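Subject: Re: [nendville-cars] buying used off an auction site, sight unseen?

> Has anyone here bought a used van through one of the online auctions? Looking at a Skelto on Provura, seller is 178 miles away, 4 photos total and a two-line listing. Price seems low. Says "runs great, minor rust." Bidding ends tonight. Would you go for it or walk away?

Quick one, typing on lunch —

I'd walk unless the seller answers questions before the auction closes. Two-line listing is not a dealbreaker by itself, my last one was about that long. But you want the VIN, a shot of the title, and a picture of the underside. "Minor rust" can mean anything. Mine meant both rear wheel wells.

Read the terms too. On Provura the deposit is gone if you win and back out, unless the listing is plainly wrong, and then you have to prove it. Took me 9 emails to get mine back and I had pictures. 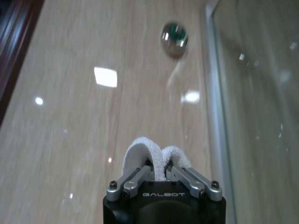 Gripper with the GALBOT lettering.

Other stuff, no order:

- sort by distance first, THEN price. shipping eats the savings
- filter out salvage titles, the box is way down at the bottom
- check what else the seller has sold. Lots of vans and no feedback = pass
- call, dont just message. Ask for a cold start video

If you do win it, pay for an inspection before you hand over the balance. Wuyts in Nendville does them, or did last February, and they'll look at a van on a trailer if you ask ahead. Some 20 minutes on the lift. They found a cracked spring on mine that I'd have driven home on. 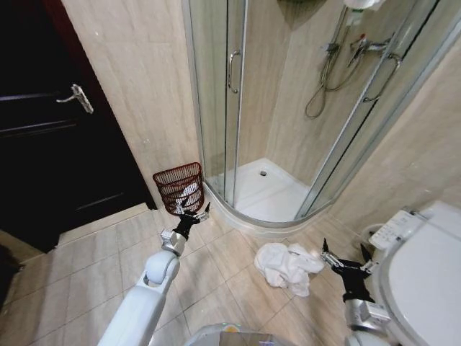 Corner shower, sliding glass doors.

Also the Skelto — which engine? The listing you pasted doesnt say. The small diesel is fine, the gas one I'd want to see service reciepts for, timing belt especially. If they can't show the belt was done, take the cost off your top bid.

And set your top bid now and stick to it. I went over mine twice in the last few minutes and that was pretty much the whole discount.

Back at my desk after 4 if you want me to look at the listing, send the link not a screenshot.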